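Stocking and Rotating a Drinks Refrigerator

Applies to: upright beverage refrigerators with wire or glass shelves, home or small office

A drinks refrigerator that is filled at random will still cool, but it wastes shelf space and lets old stock collect at the back. The method set out on this page uses straight columns, one product per column, with the oldest item at the front. The first setup takes most of an hour. After that, a restock takes a few minutes.

What you need

- A tape measure
- A soft cloth and warm water with a little dish soap
- Masking tape and a marker
- A cart or table next to the door (a Skuvia folding cart is a good height for the upper shelves)
- Shelf dividers, optional

1. Empty and clean

Take everything out and sort it by product on the cart. Check the date on each item as it comes out. Wipe the shelves, the side walls and the door gasket, then dry them. Dried soda on a shelf makes bottles stick and drag when you pull a column forward.

2. Set the shelf heights

Measure the tallest bottle you keep, with its cap on. Set the shelf above it to leave a clear gap of at least 36 mm. Bottles have to be tipped slightly to clear the ones behind them, and with a smaller gap the cap catches on the shelf above.

Cans need less height. If all your cans fit on one shelf, lower the shelf above it and give the space to the bottles. If cans and bottles share a shelf, set the height for the bottles.

3. Lay out the columns

Each column runs from the front edge of the shelf to the back. Keep one product in each column. Place heavy or wide bottles toward the middle of the shelf and cans toward the sides, where the straight wall keeps them in line. Leave a few millimeters between columns so that a bottle can be gripped by its body.

Mark each column with a strip of masking tape on the shelf edge. Write the product name only. Prices and dates change too often to be worth writing there.

Do not push the last item against the rear wall. Leave roughly 44 mm for air to pass. In most models the cold air outlet is at the back, and a blocked outlet gives you frozen drinks on one shelf and warm ones on another.

4. Load from the back

New stock goes behind old stock. Slide the existing items forward, or take them out if the column is too tight, and place the new ones in the rear. Turn all labels to the front.

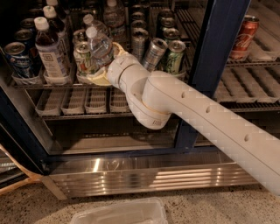 When you remove a bottle from a full shelf, hold it below the shoulder and tip the cap toward you before lifting. Pulling by the cap alone tends to knock over the next bottle in the column.

5. Check the temperature

Let the refrigerator run overnight with the door closed. Read a thermometer placed on the middle shelf in the morning. 4 °C is a suitable setting for soft drinks and water. Adjust the dial one step at a time and wait several hours between readings.

Dividers

Skadis accessories are made for a pegboard and do not clip to refrigerator shelves. Use plain acrylic strips or bent wire dividers, cut to the depth of the shelf.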